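Skastham Community House, December minutes

Present: Qistina Pattinasarany (chair), Aslı Kozan, Lingyun Liao, Béla Kocsis. Apologies: Krishnamoorthy Kaimal.

1. Winter soup night. What a turnout! We served 100 bowls and raised $1,023 – our best yet. Big thanks to Babić Bakery for the bread.

2. Walls. Lingyun shared ideas for the hall: white boards or pale tile. 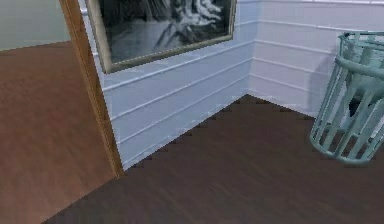
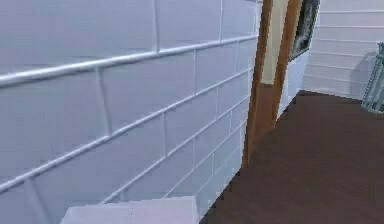 Decision put off until Béla has prices.

3. Seed swap. Aslı has 30 growers signed up, and the Undstead garden club is bringing beans!! Doors at 2. Tables still needed, Qistina to ask at Colia.

4. Piano. Still out of tune. Béla knows a guy.

Closed 8:40 p.m.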